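Trelteo Teaching Supplies: Customer Support
Ticket 900-63
Subject: Colours fading and uneven in coloured water sets; racks unsteady on table
Product: Prultesau Colour Mixing Set, with clear racks
Customer site: Larosen Learning Centre
Opened: Sunday, October 28, 2018
Status: Closed
Priority: Normal

Initial report from customer

The Centre uses the Prultesau set for an introductory activity in which coloured water is measured from a beaker into test tubes and the shades are compared. Staff wish to report the following matters.

1. The yellow liquid leaves a deposit at the bottom of the tube when left overnight.

2. The orange-red liquid does not match from one tube to the next, although both tubes are filled from the same mixed batch.

3. The racks move when a tube is pushed into an end hole. On one occasion a rack tipped forward and a tube was lost.

4. The blue liquid in the beaker is satisfactory, but a faint ring remains on the glass after it has been emptied.

The Centre has followed the instruction leaflet supplied with the set. A replacement is requested if the colour tablets are found to be faulty.

First reply from Support

Thank you for your report. In order to deal with the four points separately, we should be grateful for the following information:

Whether the water used is taken straight from the tap, and whether it is drawn hot or cold.
The number of tablets used for each colour and the volume of water.
Whether the tablets are stirred until fully dissolved before any liquid is poured into the tubes.
How the tubes and the beaker are cleaned between sessions.
The surface on which the racks are placed.

Please also confirm how the items are normally set out. The position of the racks has a bearing on point 3. The beaker and tubes should not be emptied for the purpose of this enquiry.

Customer response

Water is taken from the cold tap. The district has hard water and the kettle in the staff room needs regular descaling. One tablet of each colour is used to 800 ml of water, as stated in the leaflet. The mixture is stirred for a short time and then poured. Tubes are rinsed under the tap and left upside down on a paper towel. No washing-up liquid is used, as the leaflet advises against it.

The table is white with a plain, matte surface. The beaker stands on the crossed lines in the middle, and the two racks go along the back. A paper cup is kept at each end, one for clean water and one for waste. The cups are of the same pattern, with a dark blue band, and have been confused with each other more than once.

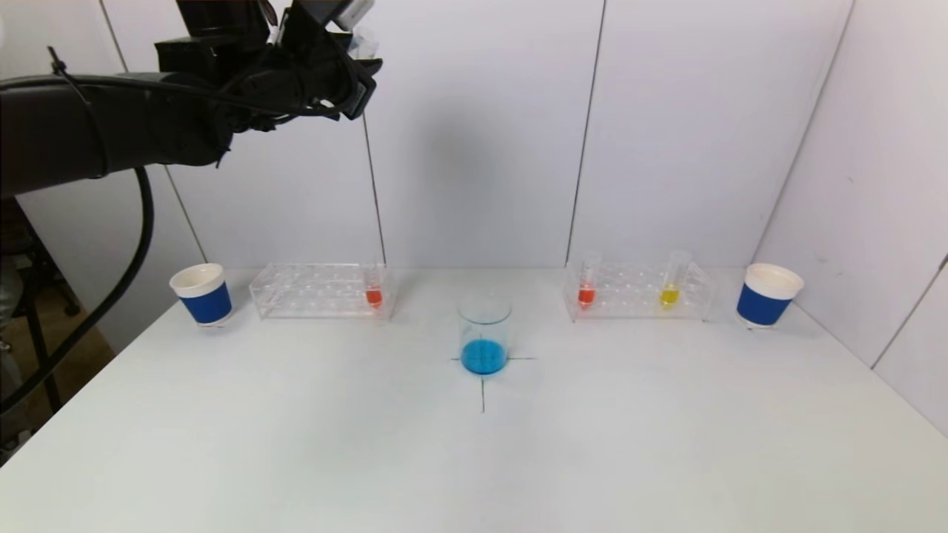

The racks are put back in the same place after each session, and the activity is always started from the beaker. Staff would prefer to keep this order, as those taking part have become used to it. The table is wiped with a damp cloth at the end of the day and dried by hand.

Second reply from Support

Thank you for the full account. Our comments are set out below under the numbers used in the original report.

Point 1. A deposit in the yellow is most often caused by tablets that have not dissolved completely. Yellow is the slowest colour in the set to dissolve in cold water, and hard water makes this slower still. Please crush the tablet with the back of a spoon, dissolve it in a small amount of warm water, and then make up the volume with cold. The mixture should stand before it is poured. If a deposit is still found, please repeat the test with bottled or filtered water.

Point 2. A difference between two tubes filled from one batch usually has one of two causes. Either the batch was not stirred again between the first tube and the second, or one tube contained rinsing water when it was filled. A small amount of water left in a tube will lighten the colour noticeably where only the bottom of the tube is filled. Tubes should be fully dry before use. Drying upside down on a flat towel traps moisture inside; a draining peg or an open rack is to be preferred.

When shades are compared, the two tubes should be held side by side against a plain white background in the same light. Tubes viewed at different angles, or in holes some distance apart, may seem to differ when they do not.

Point 3. A tube placed in the end hole of a lightly loaded rack puts all the pressure of the hand at one end. We recommend that the first tube be placed in a hole near the middle, and that the rack be steadied with the other hand. Each rack should also be checked for flatness. Place it empty on a flat surface and press gently on each corner in turn. A rack that rocks should be reported to us with its batch number.

Point 4. The ring on the beaker is likely to be limescale which has taken up some of the blue. Fill the beaker above the level of the ring with equal parts of white vinegar and warm water, leave it to stand for 35 minutes, and rinse well. No abrasive pad should be used.

Although the cups do not form part of the set, we suggest that the waste cup be clearly marked. Waste returned to a clean batch by mistake would account for some uneven colour.

Customer response

The steps have been carried out with the following results.

Yellow: The tablet was crushed and dissolved in warm water first. The tube was left overnight. There was a very slight deposit, much less than before. The test was repeated with filtered water and no deposit was seen.

Orange-red: Both tubes were dried in an open rack and the batch was stirred before each was filled. Staff could see no difference between them when they were held against white card.

Racks: One rack is flat. The other rocks when pressed at the front corner. The batch number on the underside is 63. The customer asks whether the rack may be kept in use until a replacement is received.

Beaker: The ring was removed at the second attempt.

Cups: The waste cup now has a large W on the outside and another on the base.

Third reply from Support

We are pleased to note the improvement in points 1, 2 and 4. The tablets are not considered faulty and no replacement tablets will be sent. The use of filtered water for yellow is recommended for as long as the set is used at the present address. Blue and orange-red may continue to be made up with tap water.

The rack from batch 63 will be replaced free of charge. It may be kept in use for dry storage of empty tubes, but it should not hold liquid. The replacement will be sent by our carrier, Tejada, and a signature will be required on delivery. The old rack need not be returned.

Customer response

The replacement rack has been received in good order and has been tested on the table as described. It does not rock. The old rack has been moved to the cupboard and labelled.

The customer wishes to add that the instruction leaflet makes no mention of hard water or of the drying of tubes, and asks that this be considered when the leaflet is next printed.

Closing note

The remarks on the leaflet have been passed to the product team. A revised leaflet is planned for January and a copy will be posted to the Centre. Until then, the guidance in the second reply may be copied and kept with the set.

Resolution: Advice given (points 1, 2 and 4). Part replaced (point 3).
Related articles: Preparing colour tablets in hard water areas; Care of clear racks; Removing marks from glass beakers.

This ticket is closed to further replies. If the fault returns, please open a new ticket and quote the number given at the top of this page.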